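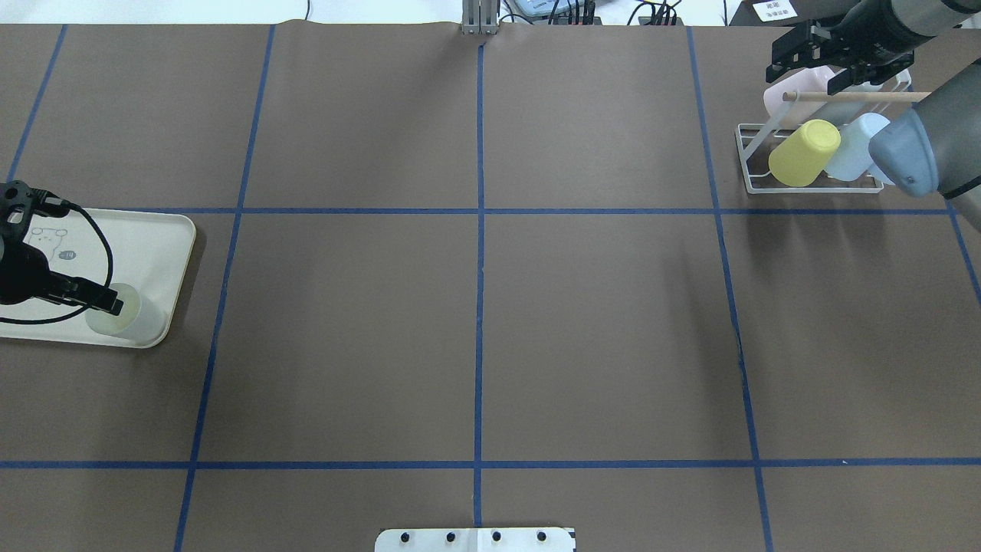 Brown paper, blue tape and the cream tray

Company | About Hesto

About us

We have read a lot of About pages for companies in our line of work, and most of them promise to delight your customers. We doubt that anyone writing in about a failed invoice export wants to be delighted. They want the export to work, or to hear when it will.

Hesto answers support email for small software companies. You send us your queue, we learn your product, and people who work for us reply to your customers under your name. We have an office in Clamham, above what used to be a carpet showroom, and we have 14 clients at the time of writing. The number goes up and down. When it goes down we don't update this page very quickly, so ask.

Where we came from

Clodagh Tierney and Tibor Virág started Hesto after working together on the help desk at Strömberg, which made payroll software and was sold. The new owners brought in a points system for the desk. You got points for closing tickets fast, and so tickets got closed fast, many of them twice or three times over as the same customer came back with the same problem. Tibor kept a tally for one quarter. Out of 1620 tickets marked solved, 1376 had stayed solved a month later. Management thought that was a good figure. The other customers had presumably been told it was.

That tally is more or less why the company exists, though we'd caution against reading too much into it. It was one desk, one quarter, and one annoyed man with a spreadsheet. It did persuade Clodagh to hand in her notice.

Our first client was Boso, who make booking software for music teachers. They're still with us. They did leave for five months in the middle to try a chatbot, and we think it's fair to mention that they had reasons. We were slow that winter and our answers on refunds were a mess. Some of what the chatbot did, it did better than us, mainly password resets, and we now tell new clients to automate those before they pay us to do them.

What we do

We take over a support inbox, in full or for set hours. Our day starts at 7 a.m. and finishes at 8 p.m. We don't cover nights. We looked into it twice and both times the plan came down to tired people giving poor answers to customers who would have been fine waiting until breakfast.

Before we answer anything, two of us spend three weeks using your product and reading old tickets. We charge for this. Several companies have told us that other firms skip it or throw it in free, and we'd suggest asking those firms what happens in week one.

We also write help articles, if you want them. We are not convinced they cut down ticket volume the way people claim. They do seem to make the tickets that arrive a little more specific.

What we don't do

Phone support. Sales chat. Surveys that pop up after every reply and ask for a smiley face. We used to send those, and the main thing we learned was that people who'd had a refund were happy and people who hadn't were not.

We don't publish a satisfaction score. If you're comparing us with a company that has one, find out how many customers answered the question, who picked them, and whether a ticket that was never answered counts at all.

How we work

Each person handles no more than three products. Nobody has a target for tickets closed. This sounds generous, and visitors sometimes ask if it means people slack off. A few have. It shows up within a fortnight or so, and Lewis Pollock, who runs the floor, has a talk with them. We haven't found a number on a screen that does this job any better than Lewis does.

We don't call ourselves a family. People here like each other well enough and go home at the end of their shift. There is a summer day out, which Clodagh was against for years on the grounds that most team building builds very little. The first one was a boat trip and it rained. Attendance is optional and we mean optional – about a third of the office takes the day off instead.

Who's who

Clodagh Tierney, co-founder. Looks after clients and contracts. Still answers tickets one morning a week and will fight you over comma placement.

Tibor Virág, co-founder. Tools, reporting, and the phrase "how was that measured?"

Lewis Pollock, floor lead. Came from hotel reception work and had never used a ticket system before he joined.

Fermín Retamal, training. Runs the three-week start for each new client. He also handles Spanish-language queues, of which we have two.

Conall Duggan, billing and accounts. If your invoice is wrong, write to Conall. It happens.

Is it worth it?

Maybe not for you. If you get fewer than 300 tickets a month, you can probably answer them yourself, and you'd learn more about your product by doing so. We've said this to almost 101 companies by Conall's count, and a few came back later when they'd grown. One told us we were bad at selling.

If you're above that and your developers are answering support email at night, we should talk. Send us a week of real tickets with the names taken out, including the ones you're embarrassed by. We'll tell you what we'd have written back and what it would cost. New clients start in January, May and September.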